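Workshop tips for the two-arm sorting project

Drendudetti robotics club. Tips page, last changed Aug 9, 2025.

Most of what follows came out of the first half of the season, when we lost more evenings to loose screws and missing objects than to code. New members should read it before their first bench shift. Old members should read the part on cables again.

Before you switch on

Walk once around the enclosure with your hands in your pockets. Look for anything leaning on the frame, tools left on the tabletop and cables caught under a chair wheel. Then check that both arms are free to reach their home position. If one of them was parked over the table, leave it there until the person on the stop button says they are ready.

One person holds the stop button for the whole session. They don't type, they don't fetch parts and they don't eat. If they need a break, power goes off to the arms and everyone takes a break.

Check the finger screws with the short hex key, the one with green tape on it. Snug is enough. We stripped two finger mounts last year by treating them like wheel nuts, and replacements from Canico took most of a month to turn up.

Objects for picking practice

Use light things that don't mind being dropped. Empty pill bottles, film tubs, foam blocks and small cardboard boxes have all worked well. Wash bottles in warm water with a bit of dish soap, let them dry overnight with the caps off, and peel the labels before they go on the bench. A little eucalyptus oil on a rag takes off the glue. Baking soda and cooking oil mixed to a paste does the same job if you can't stand the smell.

Never put real medication on the table. If you want a bit of weight in a bottle, add dry rice or a few nuts and washers, and screw the cap down hard. Rice on the tabletop gets into the joints of the boards and stays there until Christmas.

Clear and coloured plastic is harder for the cameras than you'd think. The edges wash out under bright overhead light, and a shiny lid can look like a hole in the table. Turn the room lights on before you calibrate, and leave them the same for the whole run. If the program keeps missing one object, move the object a hand's width before you start changing settings.
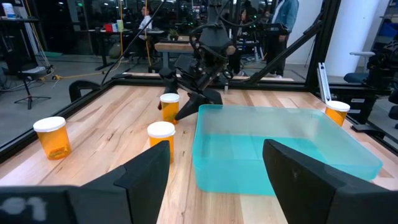
Spread the objects out at the start of a practice block. Beginners tend to line them up in front of the bin, and then the program only ever learns one easy reach. Put one near the front edge, one well back, and one where the bin partly gets in the way. Change the layout every few runs and write the change in the log - even a rough pencil sketch is fine.

Leave room for the fingers to open. A bottle hard up against the bin wall will usually get knocked over by the finger on that side. Save those positions for later in the season, when the easy ones are reliable.

Bins

Any open plastic tub with straight sides will do. Pick one wide enough that a gripper can go in without touching the rim, and shallow enough that you can see what has landed. Put a square of non-slip drawer liner underneath if it slides about. Do not tape the bin down. A bin that can shift a bit when an arm bumps it is much kinder to the arm than one that can't.

Empty the bin between runs, with the arms stopped. Reaching in while they are moving will get you sent home for the night, and we have done this to people we like.

Cables

Anything that hangs from an arm needs a loop of slack at every joint. Move the arm by hand through its full reach with the power off and watch the loops. If one goes tight, fix it then. Hook-and-loop straps are better than zip ties because you will be redoing it next week.

Floor cables should run along a wall or under a cable cover. Where neither is possible, tape them flat along their length, not just across at each end. Cloth tape lifts cleanly from concrete if you pull it off slowly. Packing tape does not, and the residue picks up every bit of dirt in the building.

Label both ends. A strip of masking tape folded into a flag and written on in permanent marker has outlasted every printed label we have tried.

Looking after the tabletop

Wipe it with a barely damp cloth and dry it straight away. Don't use spray polish. It makes everything slide, and the glare bothers the cameras. Small dents can be raised with a wet cloth and a warm iron, away from the frame and with the arms off. Deep scratches we leave alone.

Keeping the log

Write down every run, including the bad ones. The Gál planner numbers its own files, but it doesn't know that somebody swapped the bin or bumped a camera. We are aiming for 2,000 logged picks before the Butska meet, and a pick with no notes beside it is hard to use. Put the date, the layout, which arm did the work and whether it was a clean pick, a slip or a miss.

If the same fault comes up 2 runs in a row, stop and look at the hardware first. Wipe the lenses with a dry microfibre cloth, check the finger pads for grease, and make sure nothing has crept loose at the base.

Packing up

Arms home, power off, stop button pressed in. Objects go back in the shoebox with their lids on, and the bin goes on top of the shoebox. Chairs out of the walkway. Everything should be off by 9 at night so that whoever has the key can lock up and catch the last bus.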